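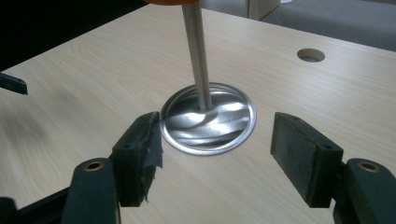 Is Govex Pro worth paying for if I only make short clips?

Posted by Blair Guthrie in Mobile apps > Video editing

I've been using the free version of Govex on my phone since February, mostly for short videos of things I repair and sell on. Nothing fancy. I trim the ends, put a title on, sometimes slow a bit down and talk over it.

Every time I open it now I get a full-page advert for Pro. It promises "cinema quality" export, smoother slow motion, a bigger music library and no watermark. The store page has 3862 reviews and a suspicious number of them say "best editor ever" and nothing else, so I don't put much weight on those.

What I'd like to know from people who have paid:

Does the exported video look any better, or is it the same file with a bigger number on it?
Is the slow motion any good if you filmed at normal speed?
Can you cancel without a fight?

My phone is a few years old and films in 1080p. I've looked at Teritz as well but the free version only lets you have 2 tracks, and I need one for the voice.

Gorazd Vlachou

I paid for it for 7 months, so I can tell you what I got for my money.

Export first. If your phone films in 1080p, choosing 4K in Govex gives you a much larger file and no extra detail. The app stretches what you gave it. I put the two versions side by side on a television and couldn't pick one from the other. The setting that did make a difference was the bitrate, and that's in the free version too, tucked under Export > More > Quality. It's set to Medium when you install it. Put it on High and try that before you spend anything.

The slow motion is guesswork by the software. It makes up the frames in between. With something moving steadily across a plain background it looks fine. With hands, hair or anything shiny you get smearing round the edges – some people don't notice, but I can't stop seeing it. Most phones can film at a higher frame rate if you look in the camera settings, and then any editor will slow it down properly, free ones included.

The watermark removal works and that's the one part I'd call worth having. Whether it's worth a monthly fee is another matter. The music library is mostly the same thirteen tunes at different speeds.

On cancelling: do it through your phone's app store and ignore the button inside the app. The one inside took me to a page offering a discount, then to a survey, and I was still charged the month after. Deleting the app doesn't cancel it either.

Glykeria Stefanou

Get Pro, I love it!! So many stickers and the transitions are great. Never had a problem.

Vilgot Myklebust

I'd agree with most of what Gorazd wrote, with one correction. On the current version the bitrate menu has moved. You have to tap the little gear next to the file name, and if you've got "Smart export" switched on the gear is greyed out. Turn that off first.

I'd also be wary of the free trial. Mine asked for payment details up front and the yearly plan was already ticked. Read the small print under the button, where it gives the date you'll be charged.

For voice over, record in your phone's own recorder and bring the file in afterwards. The recorder in Govex drifts out of time on longer clips, and Pro didn't cure that for me. With Teritz you can get round the track limit by exporting once with the titles on and then adding the voice to that file. It's a faff, and the picture suffers a bit from being squashed twice, but it costs nothing.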